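Laundry and Folding: Your Questions Answered

Welcome to the Haltby help page! We get a lot of lovely emails about washing day, so we've popped the favourites here (grab a cuppa first).

How do I fold a sleeveless top without ending up with creases?

Lay it out lengthwise on a flat surface, neckline at the far end and hem towards you, and smooth the colour side gently with your palms. A tiny crease near the shoulder is nothing to fret over. Then bring the hem up to the neckline, and fold the sides in last.
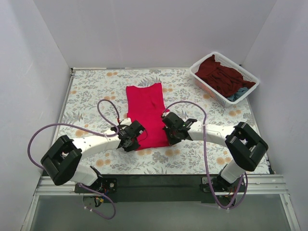
Can I wash reds and darks together?

Once a red has been through the wash on its own 2 times, we're usually happy to let it join the darks, in cold water, please! Keep it well away from your whites, though.

Do you sell laundry baskets?

We do, and our Rorketti range comes in white and grey. Orders over $59 ship free, and you're always welcome to change your mind about the colour before we pack it up.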